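Nadovau side table – separate top and metal frame

Pale mint green top, dark frame
Item no. 658
Sold by Zidham, small furniture for small rooms

The Nadovau is a plain table for beside the sofa, under a window or in a hallway. The top is one flat rectangular board with a matt surface and straight edges. The frame comes already welded, so the only work at home is to put the board on it and fasten it from below.

We like this green very much. It is quiet in the morning and a little warmer under a lamp, and it goes well with grey walls and light floors. Please understand that colour on a screen can differ from the real colour. If you are not sure, write to Genalyn in our shop and she will post you a small sample.

What is in the carton
Table top
Frame
Bag with screws and key
2 felt strips for the feet

Putting it together
Lay the frame on its feet in the place where the table will stay. Two persons should carry the top, one at each end, and lower it slowly onto the crossbars. Move it until the distance is the same on all sides, then put in the screws by hand. Tighten them only when all of them are in.

Care
Wipe with a soft cloth and mild soap. No scouring cream – it leaves shiny marks on the matt colour. Hot pots need a mat under them.

Delivery and pick-up
We deliver in the city on weekdays. Pick-up is possible also on Sunday until 2 in the afternoon, please ring Jerome before you come. The next lot of green tops arrives in October.

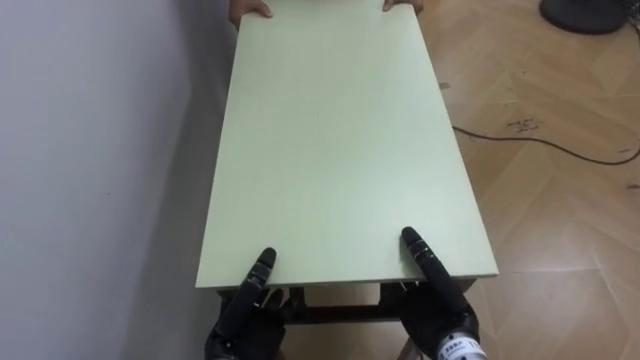
Can I buy only the top, without the frame?
Tops are sold separately in every colour we have in stock, and the screws are included.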